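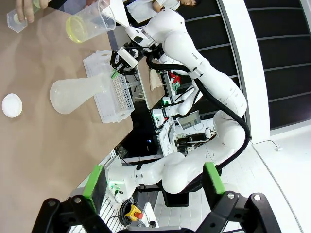 The county league wants to bring back two-legged semifinals, and the clubs will vote on it in August. I think they should say no.

The case for two legs is easy to understand. Each club gets a home gate, and a team that has a bad afternoon gets another chance a week later. Wirkham lost last year's semifinal at Selstead on a deflected shot in stoppage time, and their supporters still talk about it. Over two games, they say, the better side would have gone through.

Maybe so. But the league table already tells us who was better over a season. A knockout is supposed to ask a different question. When there is a second leg coming, coaches spend the first one trying to avoid damage. I watched both legs when Varkden met Nimri under the old rules. The first game had two shots on target and finished scoreless. The second went to penalties.

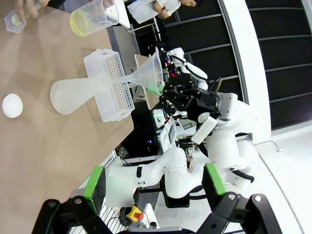 Leen Sfeir wrote to me after an earlier column to say that I was being unfair to the smaller clubs, and that a home semifinal pays for a good part of the next season's travel. Take that away, she said, and the away team gets nothing for coming so far.

She has a point about the money. The answer is to split the gate evenly, which the league could do tomorrow without adding a single match. Players in this league have jobs. A squad that reaches the final already plays three games in 14 days, and another leg would have to go in midweek – under lights that two of the grounds do not have.

Keep it to one game, let the higher-placed team host, and share the money. If the scores are level after 90 minutes, play extra time.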